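Lirnstead kit review - progress report, March

Work on the Erov desktop arm kit continued at the Skestwood site. Two kits are assembled and the third is waiting on a replacement servo horn. The vendor shipped the part on Thursday.

Repeatability runs reached 978 cycles of the planned series. Four cycles stopped on a servo timeout, all with firmware 101. The timeout has been reported to the vendor and the series is paused at that version.

Assembly instructions remain the weak point. Step 60 refers to a bracket that is not in the parts list.
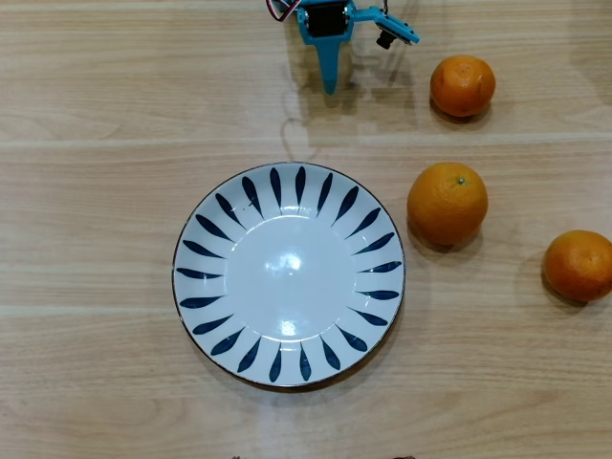 Erov arm over the tabletop work area, with plate and oranges.

Remaining for next period: finish the cycle series, repeat the cable wear check, and send the draft cost comparison with the Stan kit.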